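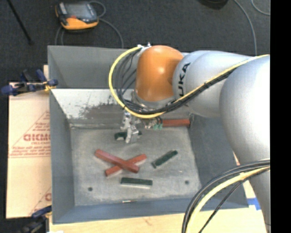 Page last changed: Dec 21, 2023

I walked from Rellerwood to Zurthorpe today, over 30 minutes of mud, to return the dictionary to Ottilie Zürcher. She did not want it back. She gave me tea and a second dictionary, so my bag was heavier on the way home.

We spoke about my choir. I have sung with them since October and I still come in too early after every rest. Carolina says I must breathe with the altos – I try, but then I forget the words. Ottilie laughed and made me sing the first verse in her kitchen. I was shy, but it went well enough.

On the way back I bought 500 grams of chestnuts in Dutgate. Gun-woo roasts them in a pan with a little water. I cut them too deep and two fell apart. Tomorrow I will write to my aunt, and look for the blue scarf again.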